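Why do towns have lantern nights?

Ever been to a lantern festival? Loads of towns hold one. Bemora does – every November, down by the river.

First, the walk. Everyone meets at the old bridge at 5 pm. Kids go at the front with paper lanterns, grown-ups behind. Then food stalls. Then music. Bedtime is a bit late that night!

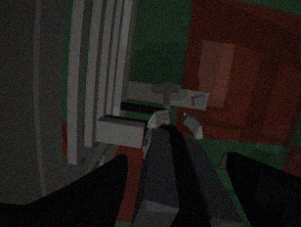 A robot gripper in a dim computer-made scene.

But why lanterns? Long ago there were no street lights. Winter evenings were very dark, so neighbours walked home together and shared thier light. Later on it turned into a party.

Visiting from somewhere else? Lots of people do. Some come over from Jurberg by train, two hours each way. Mr Krishnamoorthy Iyer runs the dumpling stall and he has come for nine years.

Going to one? Wear a warm coat. Stay with your grown-up. Pick a favourite colour for your lantern – and dont swing it!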